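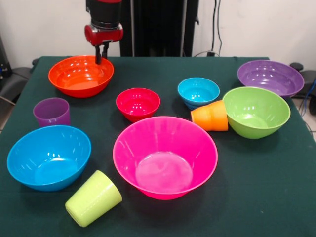
Gripper over the orange-red bowl. Budget thread below, get a drink.

**June 15, 2024**

OK so a bunch of you asked what the bowl-sorting setup costs and what I'm putting on next year's list. I've been promising this thread forever and the request form is due in July, so I'm thinking out loud here and you all get to watch.

---

Starting with the cheap stuff, which is my favorite part of any equipment budget. Plastic bowls and cups! Bright colors, all different sizes, bought in one go plus a couple of grocery store runs. Whole tableware line for the year is $200 and I don't expect to spend all of it.

---

Things I'd tell anyone shopping for these: get sizes that don't all nest. Our big pink one is deep with slanted sides, the orange-red one is shallow and glossy, the little red one is narrow. Those are three pretty different grabs even for two fingers coming straight down at a rim.

---

And get cups. Cups that end up on their sides are a whole separate problem from cups standing up (looking at you, orange cup wedged between the light blue bowl and the green one). If your test set is only bowls sitting nicely the right way up, your numbers will look great and you'll learn very little about what you need to buy next.

---

Cloth: dark green, cheap, replaceable. I have a line for spare cloths this time. It picks up lint like you would not believe and it wrinkles, and I got tired of ironing a tablecloth at work. Rocío Zapata wants us to switch to a rubber mat. I priced mats. I'm still on team cloth but I wrote the mat down as an alternate so she can't say I didn't.

---

Now the painful part. FINGERS.

The ones we have are short. Lovely for rims, not so lovely when you want to get past a rim and down into something deep. I want a longer set and I want spares of both. Kellcombe quoted $300 a pair for the longer ones, plus shipping. I asked whether they'd do a price for two pairs and got a very polite no.

---

Reginald Lyons asked why we don't just print them. We did, for a while! They're fine for trying out a shape. Then you spend an afternoon wondering why the grasp got worse and the tip has bent a little. I'd rather put the real ones on the form and keep printing for the weird ideas.

---

Suction came up too. I had a call with Bisht, who make a swap-on cup tool, and the demo was really nice (on flat boxes). I asked to see it on a curved bowl wall and they said they'd send a video. Still waiting on the video. So suction is a "maybe next year," and I'm leaving it off completely so it doesn't eat the finger money when somebody trims the total.

---

Lighting! Didn't have it on last year's list and I'm kicking myself. Shiny plastic throws bright spots everywhere. Look inside the orange-red bowl, it's all highlights. A couple of diffused panels would help a lot. I've got a placeholder in there until Renata Salinas gets back to me about what her group bought, and if hers are any good I'm copying her order word for word.

---

Cables. Oh boy. I want cable covers for the floor and some proper channel for the wall, where ours just run straight down beside the stand. Boring, cheap, and the first thing that gets cut every single time. This year I'm putting it under "installation" instead of "accessories" and we'll see if that saves it.

---

The biggest line that isn't hardware is the service plan. Vadument wants $1,000 for the year, and that covers one visit, the loaner gripper if ours goes back, and phone support. I went back and forth on this for weeks! What got me was the loaner. Without a gripper you've got an arm and a table of nice crockery.

---

Nuvisow came in lower, but the loaner is extra and you pay freight both ways. If you add that up the gap gets really small. Patricio Sepúlveda still thinks we should go with them and he may be right, he's dealt with them before and I haven't. Both quotes are going in the folder.

---

What's NOT on the list, in case you're planning your own:

- a second arm (I wish)
- a bigger table, since we still have corners of this one we hardly use
- fancy matching bowls
- new office chairs, sorry everyone

---

Somebody in my replies asked how long quotes stay good. Ours all say three months. I got burned once by asking too early and having to redo every one of them, so now I collect them close to the deadline and do nothing else for a few days.

---

Olga Medina does the first read on our requests and her one note last time was that I never said what happens if an item is refused. So there's a new column: "if no, then." For the longer fingers it says "we skip deep bowls." For the lights it says "we move the table." For the cloths it says "Rocío gets her mat."

---

If you've bought longer fingers for a two-finger gripper and have opinions about tip shape, please reply, I'm all ears until the form goes in. Prices welcome too, DMs are open if you can't post them.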